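Zamis Strand 2 – 케이블·유연물 조작용 인식 및 계획 소프트웨어

제품 > 소프트웨어 > 조작 > Strand 2

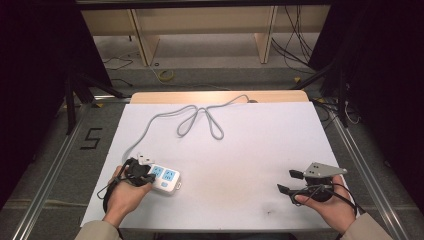 핸드헬드 그리퍼 두 대로 멀티탭과 회색 전원 코드를 다루는 작업. 왼쪽 그리퍼는 멀티탭을 물고, 오른쪽은 벌린 상태.

전선은 로봇을 싫어합니다

상자는 착합니다. 모서리가 여섯 면을 정직하게 나누고, 들어 올려도 상자입니다. 전선은 다릅니다. 한쪽 끝을 잡으면 반대쪽 끝이 딴생각을 하고, 책상에 내려놓으면 어제와 다른 모양이 됩니다. 강체용 자세 추정기에 전선을 보여 주면 대개 자신만만한 오답이 나옵니다.

Strand 2는 전원 코드, 통신선, 호스, 끈처럼 길고 휘는 물체를 위한 소프트웨어 패키지입니다. 영상에서 선의 중심 경로를 뽑고, 어느 가닥이 위로 지나가는지 판정하고, 양팔이 어디를 잡아 어느 순서로 움직일지 계획합니다. 로봇 팔은 포함되지 않습니다. 팔은 이미 갖고 계실 테고, 아마 전선 앞에서 멈춰 있을 겁니다.

구성

Strand Trace (인식)
한 대 이상의 컬러 카메라 영상에서 선의 경로를 순서 있는 점열로 출력합니다. 한 가닥당 최대 800개의 점을 쓰며, 고리와 되접힘이 있는 구간에는 점을 더 촘촘히 배치합니다. 흰 작업판 위의 회색 코드는 얌전한 축에 속합니다. 검은 매트 위의 검은 케이블도 지원은 합니다만, 조명을 먼저 손보시는 편이 모두의 정신 건강에 이롭습니다.

Strand Hold (파지 계획)
몸체를 고정하는 손과 선을 옮기는 손을 나누어 배정합니다. 멀티탭처럼 단단한 덩어리에 긴 선이 달린 물체는 덩어리 쪽을 기준 좌표로 삼고, 나머지를 유연 구간으로 처리합니다. 플러그, 스위치, 소켓 개구부는 파지 금지 영역으로 지정할 수 있습니다. 지정하지 않으면 계획기는 언젠가 스위치를 누릅니다. 경험담입니다.

Strand Replay (시연 변환)
핸드헬드 그리퍼로 사람이 보여 준 동작을 팔의 궤적으로 옮깁니다. 두 손의 경로와 그리퍼 개폐를 같은 시간축에 맞추고, 관절 한계를 넘는 구간은 빨간색으로 표시합니다. 사람 손목은 생각보다 유연해서 첫 시연에는 빨간색이 꽤 많습니다. 실망하지 마시고 팔꿈치를 몸에 붙인 채 다시 해 보십시오.

Strand Desk (검토 도구)
기록을 재생하고, 잘라 내고, 이름을 붙이는 데스크톱 프로그램입니다. 추적이 끊긴 지점으로 바로 이동하는 단축키가 있습니다. 베타 시험에 참여한 Felcombe 조립 라인에서 가장 자주 눌린 단축키이기도 한데, 저희는 이 사실을 단축키의 편의성 덕분이라고 해석하기로 했습니다.

버전 2에서 바뀐 점

교차 판정기를 새로 썼습니다. 버전 1은 선이 제 몸 위로 두 번 이상 지나가면 위아래를 가끔 뒤집었고, 그 결과 풀려던 매듭을 한층 공들여 묶곤 했습니다. 이제 확신이 부족한 교차점에는 '보류' 표시가 붙고, 계획기는 그 지점을 피해 다른 곳부터 당깁니다.

그리퍼에 딸린 케이블과 작업 대상 케이블을 구분하는 마스크도 추가했습니다. 손목 아래로 늘어진 검은 선을 작업물로 착각하고 자기 배선을 정리하려 드는 일이 줄었습니다. 완전히 사라지지는 않았습니다. 알려진 문제 항목을 참고하십시오.

설정 파일은 버전 1과 호환되지 않습니다. 변환기를 같이 드립니다. 주석은 변환되지 않으니 주석에 중요한 것을 적어 두신 분은 따로 백업하시기 바랍니다.

사양

입력: 컬러 영상(깊이 영상은 선택), 그리퍼 자세, 그리퍼 개폐 값
추적 갱신: 초당 15회
동시 추적: 네 가닥까지
출력: 중심 경로, 교차 목록, 파지 후보, 양팔 궤적
파지 규칙: 기본 제공 104종, 사용자 규칙 추가 가능
인터페이스: C++ 및 Python
운영체제: 리눅스. Strand Desk만 윈도우도 지원
네트워크: 설치와 갱신 때만 필요. 추적과 계획은 로컬에서 실행
라이선스: 작업 셀 단위, 연간

작업 공간 준비

작업면은 무광에 단색이 좋습니다. 탁자 위에 밝은 판 하나를 얹는 것으로 충분한 경우가 많고, 판에 얼룩이나 점이 조금 있어도 추적기는 신경 쓰지 않습니다. 코드 색과 비슷한 긴 줄무늬는 신경 씁니다.

카메라는 작업면 전체와 두 그리퍼가 함께 보이는 위치에 두십시오. 한쪽 그리퍼가 선을 가리는 순간에는 직전 경로와 굽힘 모델로 가려진 구간을 추정합니다. 가림이 길어지면 추정치의 신뢰도가 내려가고, 기준 아래로 떨어지면 계획기가 동작을 멈춥니다. 멈춤이 답답하시면 기준을 낮출 수 있습니다. 권하지는 않습니다.

선을 매번 같은 모양으로 늘어놓고 시연하면 시스템은 그 모양의 달인이 됩니다. 고리의 크기와 방향을 바꿔 가며 기록하십시오.

호환 장비

Grister의 양팔 제어기는 드라이버가 기본 포함되어 있습니다. Hnatiuk 핸드헬드 그리퍼는 펌웨어를 최신으로 올린 뒤 연결하십시오. 구형 펌웨어는 열림과 닫힘 값을 반대로 보내는데, 연결 자체는 멀쩡히 되기 때문에 원인을 찾는 데 오후 하나가 통째로 사라집니다. 그 밖의 장비는 공개된 어댑터 규격에 맞춰 직접 붙일 수 있습니다. 예제 어댑터는 900줄이 넘고, 절반은 오류 처리입니다.

알려진 문제

- 투명 호스: 추적되지 않습니다. 저희 눈에도 잘 안 보입니다.
- 나선형 코드(옛날 전화기 선): 고리마다 교차점으로 보고하여 목록이 매우 길어집니다.
- 색이 같은 가닥 두 개가 나란히 붙은 경우: 한 가닥으로 합쳐질 수 있습니다. 시작점을 수동으로 지정하십시오.
- 그리퍼 케이블이 작업면 위에 길게 놓인 경우: 마스크가 일부만 적용됩니다. 케이블을 판 밖으로 넘겨 두면 해결됩니다.
- Strand Desk의 실행 취소는 이름 변경에 적용되지 않습니다. 다음 갱신에서 고칩니다. 지난 갱신에서도 그렇게 적었습니다.

자주 들어오는 문의

전원이 연결된 케이블에도 쓸 수 있습니까?
쓰지 마십시오. Strand 2에는 통전 여부를 감지하는 기능이 없습니다. 전원을 분리한 상태에서만 작업하고, 셀의 안전 장치는 별도로 갖추셔야 합니다.

플러그를 꽂는 동작까지 됩니까?
플러그를 소켓 앞까지 가져가는 궤적은 만듭니다. 마지막 삽입은 힘 제어의 영역이라 팔 제어기 쪽 기능을 호출합니다. 제어기에 그 기능이 없으면 플러그는 소켓 앞에서 정중히 대기합니다.

한쪽 팔만 있어도 됩니까?
Trace와 Desk는 그대로 쓸 수 있습니다. Hold는 단일 팔 모드로 동작하며, 몸체를 고정할 지그가 필요합니다.

엉킨 이어폰 줄도 풀 수 있습니까?
가장 많이 받는 질문입니다. 굵기가 너무 가늘어 권장 범위 밖입니다. 사무실에서 해 본 적은 있고, 결과는 공개하지 않습니다.

도입 및 평가판

평가판은 모든 기능을 포함하며 동시 추적만 한 가닥으로 제한됩니다. 신청서에 쓰시는 팔과 그리퍼의 모델명, 다루려는 선의 굵기와 길이를 적어 주십시오. 작업면 사진을 한 장 붙여 주시면 답이 빨라집니다. 사진 찍기 전에 책상을 치우실 필요는 없습니다. 평소 모습이 더 도움이 됩니다.

버전 1 사용자는 라이선스 기간이 남아 있는 동안 추가 비용 없이 올릴 수 있습니다. 버전 1의 기술 지원은 8월까지입니다.

[평가판 신청] [견적 문의] [설치 문서] [어댑터 규격 내려받기]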